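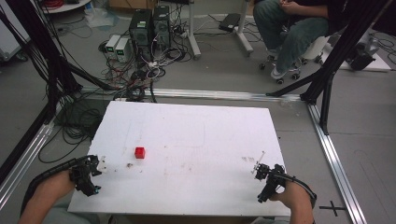
Dario Zuccaro doubts that batteries alone will get a town through a windless week in December. Pumped water could do more of the work, he said, and it could do it in old quarries that are already half full.

His company, Coloron, wants to turn the flooded Jolutetti quarry into a small pumped storage plant. Water would be pushed up to a second basin when power is cheap and let back down through a turbine in the early evening, when demand climbs.

The plant would be rated at 14 megawatts and run for nearly six hours on a full basin. "That's small," Zuccaro said. "The big ones in the mountains are in another class. But we don't need a mountain. We need a drop and a grid connection, and Jolutetti has both."

The drop is 700 feet, measured from the upper bench to the pit floor. The nearest substation, at Donati, still has spare capacity from the days when the stone crushers were running.

Money is harder. Coloron has raised 40 percent of the cost and is talking to two pension funds about the rest. Zuccaro would not name them. "They like the life span," he said. "A plant like this runs for 40 years before you have to think about replacing the big parts. What they don't like is waiting four years for the first check."

People living below the quarry have asked about leaks and noise. Zuccaro said the turbine hall would be underground and the upper basin lined - the lining contract has gone to Clurex - and that the well readings would be posted every month.

Asked what happens if the permit is refused, he took a while to answer. "We'd apply again with a smaller basin," he said. "I'd rather not. The numbers get thin."

Print this article | E-mail this article

Comments (2)

Imad Mansour: What about losses? You always put in more than you get back. The article should have given the figure.

quarryroad: My well is on that hill. Monthly readings are fine but who does the testing?

Contact us | Copyright, all rights reserved | Back to top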